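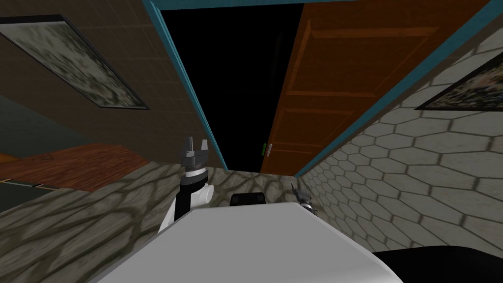
Section 5: Checking a door-opening policy in simulation

Treat any success rate from the Apaza renderer with suspicion until you have repeated it with the surfaces changed. A policy can learn the room and ignore the task. With brown square tiles on one wall, hexagons on the other and a teal frame round a black opening, it has plenty to latch on to besides the small green handle.

1. Load the saved policy and switch off further training.
2. Run 60 trials with the original textures. Keep every failure.
3. Run another 60 with wall, floor and door textures shuffled.
4. Repeat step 3 using 5 new random seeds.
5. Report both rates side by side. Do not average them.

Note: Defne Sönmez's Jakberg runs lost 30 points at step 3. We have not seen a convincing explanation.

Caution: a good shuffled score says nothing about a real hinge. Do not move to hardware on this check alone.

Sustanport docs > Usholm method > Evaluation

Filed under: Sim checks, Doors

Related pages
Choosing random seeds
Logging failed grasps
Contact settings in Apaza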